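Drying washing indoors in a small flat

Keep the door shut and the window open a finger's width. A closed door stops damp air reaching the colder rooms, where it settles on outside walls and behind wardrobes.

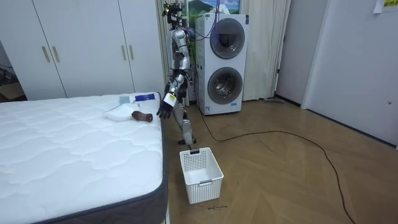
Spin speed matters more than drying time. Run cottons at the highest spin the care label allows, then add a second spin with no rinse. Towels gain most from this. Synthetics gain little and crease badly.

Hang shirts by the hem, trousers by the waistband with the pockets pulled out. Leave a gap of 7 cm between items. A Jukard folding airer has 14 rails; use every other one for anything thicker than a T-shirt.

Put a fan at floor level and aim it along the rails, so that air passes between the clothes. Heat without air movement only makes the room damp.

If you use a dehumidifier, set it to 35 per cent for the first hours, then raise it to 50. Empty the tank before each load. Clean the filter monthly.

Condenser dryers: rinse the heat exchanger under the tap every few weeks and let it drain before refitting. Wipe the moisture sensor strips inside the drum with white vinegar. Coated strips end the cycle early and leave seams wet.

Fold only when cuffs and waistbands feel dry. Bedding should air for a further night before it goes in the cupboard.

Annag MacRitchie, Sudcombe
Revised August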